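Wear Limits Belong in the Gripper Standard

Most shop rules for mobile manipulators cover speed, force and stopping distance. Few say anything useful about the fingertips. I think this is a mistake, and the draft practice now being passed between Grultside and Dunel repeats it.

The draft runs to 221 clauses. Contact surfaces get 3. One says the fingers must be "in good condition," one says damaged parts must be replaced, and one refers the reader to the supplier. None of them defines damage. An operator starting a shift on Friday morning cannot apply a rule like that, and two operators will apply it differently.

The usual objection is that fingertip coverings are consumables and should be left to the maintenance plan. Joelle Zein made this case at Kuusk in March, and her argument was careful. Coverings vary too much, she said, and any fixed limit will be wrong for most of them. I accept the first half. A limit can still be written per covering, the way it is done for belts and brake pads, and the standard only needs to require that one exists and is posted at the machine.

It matters most around soft goods. A frayed tip on a steel bracket costs little. On upholstery, a loose thread can catch a seam, and a changed surface alters grip in ways the force setting does not capture. Rillex logged 333 approach cycles on padded furniture and recorded tip condition before each one -- the only site I know of that does. The check took 12 seconds. 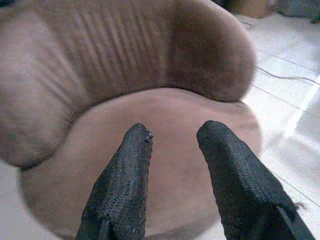
Gripper fingers over an upholstered chair seat. Note the frayed patch at the tip of the left finger and the tuft of loose thread on the outer edge of the right.

Under the draft as written, I cannot say whether this gripper passes. "Good condition" would let one inspector sign it off and another pull it. Under a posted limit for fraying and loose fiber, the answer would be on a card.

I would add two requirements. Each covering type gets a written wear limit, with a reference photo. The check is made before the first approach of the shift and again after any unplanned contact -- and the result is logged even when it is a pass. Grultside has asked for comments on the contact clauses, and these are mine.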